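Cisex Tray Handling Scene Pack

Hi, and thanks for looking! I'm Siiri Juntunen, and I put this pack together with Heledd Rosser while we were both up to our necks in a grasping study at Wollau. We needed a simulated cell where an arm picks flat black boxes off a breadboard and loads them into a rack, and we couldn't find one we liked, so we built it (and then rebuilt it, sigh).

The pack is what came out of that. You get the table, the breadboard, the pedestal and arm, the two-finger gripper, the boxes and the rack, all as separate assets you can move or swap. Box positions and angles are randomized on every reset, and you can set the limits yourself in one short config file.

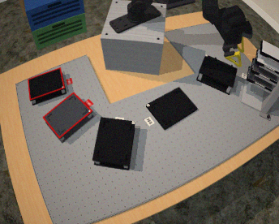 Now for the part I get asked about most, which is how well a policy trained in here holds up. We trained on 2,553 simulated episodes and then ran 902 test picks with layouts the policy had never met. Our first version, with every box at a fixed angle, got 43 percent of them. Turning on the angle randomization brought us to almost twice that, with the same network and the same training time! I was so pleased I made Heledd run it again before I'd believe it.

What still goes wrong is mostly two boxes landing close together. The fingers come down open, one of them clips the neighbor, and off it slides. We're trying a narrower approach for those, and I'll add it to the pack when it's ready, hopefully in September.

The pack loads in the Hsueh simulator and comes with 30 ready-made layouts, so you can get going before touching the config. If you use Clilent for logging, the hooks are already in there, just switched off by default.

Licenses are per lab, and students in the same group are covered. Write to me through the contact form if you want the evaluation script on its own (it's free) or if your rack has a different slot spacing from ours and you'd like a hand changing it.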